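**Asked in:** Furniture & Floors > Tables
**Status:** Answered (3 replies, 1 follow-up)

# Is a "solid ash" tabletop for $143 really solid, and do I need to oil it?

Posted by Natalie Bloxham

I bought a secondhand table in October from Sulemana, the used office furniture place, and I have my doubts about what I was told. The tag said "Rendovholm, solid ash top, $143." The man at the counter said it would have been a lot more new, and when I asked how he knew it was ash he said it was on the tag. He probably wrote the tag.

He also tried to sell me a bottle of Dreletach table oil and said I'd need to put it on every 60 days or the top would dry out and split. I said no thanks. Now I'm second guessing that, but I also notice the person telling me the wood would split was holding the bottle.

The top is very pale, cream going to beige, with thin tan streaks close together. In places the lines bend around into long ovals.
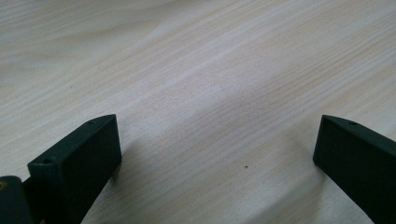
*Grain on the tabletop. Pale, with a bit of pink in it.*

I've searched this question and every site says something different. Half of them say "look for repeating patterns" and the other half say good veneer doesn't repeat. One said to drip water on it, which sounds like a great way to wreck a table in order to learn that I shouldn't have dripped water on it.

I want to know:

- whether there's a test that doesn't involve damaging it
- if it isn't solid, whether oil does anything at all
- whether I can put a metal shelf and canned goods on it without ruining the surface. It's going to be a work and sorting table for a food pantry shelf, so things will be set down and picked up all day

The finish feels smooth and has very little shine to it. Under the light one part goes nearly white and you can barely see the grain there, and I can't decide if that's glare or if somebody scrubbed the finish off before I got it. 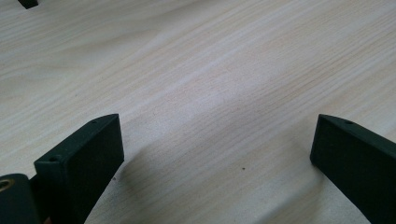
## Answers

### Lionel Wainwright

*Marked as best answer*

You can't tell from the top, and I'd be suspicious of anyone who says they can from a photo. Ovals like yours come from how a board is cut from the log. You'll see them on solid wood, you'll see them on veneer sliced from the same kind of log, and you'll see them on a printed sheet because somebody took a picture of a nice board and printed it. So the grain pattern alone gets you nowhere. The species too. Pale wood with tan lines might be ash, might be oak with a light finish, might be paper.

What you want is an edge and the underside. Both are free to look at.

1. **Find the short end of the top.** On solid wood the lines you see on top have to go somewhere. At the end of the board you should see end grain, with small curved lines and open pores. If the end has the same long straight lines as the top, running along the edge like tape, it probably is tape.
2. **Run a fingernail along the corner where top meets edge.** A seam you can catch with your nail means an applied edge. Some applied edges are solid wood strips, so a seam by itself proves only that the edge is a separate piece.
3. **Get underneath with a flashlight.** Plain brown or white sheet with no relation to the top tells you a lot. So do screw holes. Look into one that nobody is using and see if the inside is crumbly chips or wood fibers.
4. **Lift one corner if you can.** I put this last because people put it first. Particleboard is heavy. Weight fools everybody.

As for the water drop, skip it, you're right. A sealed wood top and a plastic laminate top will both bead water, so all it tests is whether there's a coating.

On the oil, the 60 day thing sounds like something printed by the people who fill the bottles. Oil is for wood that has an oil finish. If the top has lacquer or any other film on it, oil sits on the film and gets sticky and then you get to wipe it off. If it's laminate it does nothing whatsoever. And a top doesn't split from missing a date on the calendar. Splitting in solid wood usually comes from the room swinging between damp and dry, or from the top being screwed down so it can't move. I wouldn't buy any until you've been under there.

About the white patch. Move a lamp. If the pale spot moves with it, it's glare. If it stays put, look at it low from the side and see if the sheen changes at a border. I'm not going to guess which from here.

**Comments (2)**

> **Reece Haworth:** End grain can be faked now, I've seen edge banding printed with it.
>
> **Lionel Wainwright:** Fair. Check whether it lines up with the top then. The printed stuff I've seen never does.

### Reece Haworth

It's laminate. For $143 it's always laminate. I bought a "solid oak" desk from a place like that for 300 and it had cardboard in the middle, the honeycomb kind, found out when I put a clamp on it and the clamp went through.

Don't oil it. Wipe it with dish soap and water and forget about it. Solid wood is overrated anyway for a work table.

If you want to be sure, drill a small hole in the underside where it doesn't show and look at the dust. Takes 10 seconds. Tan curls is wood, gray-brown powder is board.

**Comments (3)**

> **Natalie Bloxham:** I said a test that doesn't involve damaging it.
>
> **Reece Haworth:** It's the underside
>
> **Lionel Wainwright:** "Always" is doing a lot of work here. Used office stuff gets dumped cheap all the time and price won't tell you the core. And if you do have a honeycomb top, don't hang any real weight off the screws.

### Liên Quan

I can only speak to the shelf and cans part. I help run a pantry and we've been through three tables.

Metal shelf legs are worse than the cans. If your shelf has thin square legs with no caps on the ends, the load goes down through four little squares, and every time somebody bumps it those corners drag. We had dents in the first month, and that was on a top the store swore up and down was "commercial grade," whatever that's supposed to mean. I don't believe it means anything. Put something under each foot. Felt shifts when you slide it, so I'd use rubber, with the warning that some rubber leaves a dark mark on some finishes and there's no way to know in advance. Cork is what we ended up with.

Cans are mostly fine. The trouble is the rim on the bottom. A can that's been somewhere damp can leave a rust ring, and on a table as pale as yours you'd see it from the doorway. We keep a dish towel at the sorting end and anything damp gets wiped before it's set down. People forget. We have two rings.

Also don't load the top shelf first. Those little two-level units are fine when the weight is low, and somebody always fills the upper level first because it's easier to reach. I wouldn't trust the rated load on the box either. Ours was a Dondier and I never found out how they came up with the number.

Jhosep Flores has a thread on here about rust rings on light tabletops, worth searching for. His oxalic acid method works on bare wood. I would not try it on yours until you know what it is.

**Comments (1)**

> **Jhosep Flores:** Please don't put oxalic acid on anything you can't identify. I put that warning in the first line of the thread and I still get messages about it.

## Follow-up from Natalie Bloxham

Okay, I did the lamp test. The pale area moves when I move the lamp, so that's glare, and I'm relieved and also a little embarrassed. Lionel, your fingernail test gave me a maybe. There is something at the corner I can feel on one side and can't feel on the other. Which I suppose means the table is half solid ash.

The underside will have to wait, because the table is already in use and I'm not crawling around with a flashlight under a loaded shelf. The shelf is the black metal kind with two levels and four skinny legs, pretty much what Liên was describing, and it's standing toward the back half of the top.
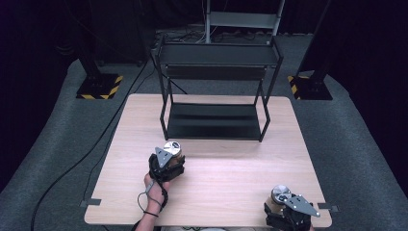 I asked at the hardware store about cork pads and was told they "last forever," so I'll be checking them in a month. I've also moved to wiping the bottoms of the cans, mostly because of the two rings. The ones we're handling first are tan on the sides with silver lids, and I haven't found a mark from any of them, though I'd say that's luck and a short trial.

I called Sulemana as well. I asked if they had anything from the original maker saying ash. They offered to look and then asked if I had thought any more about the oil. So no, I have not bought the oil, and until somebody shows me end grain I'm describing this as a wood-colored table.

Still open, if anyone knows: does Rendovholm stamp or label the underside of its tops? Lionel says some makers do. I'd like to know where to look before I unload everything, and I'd prefer to hear it from somebody who has one upside down in front of them.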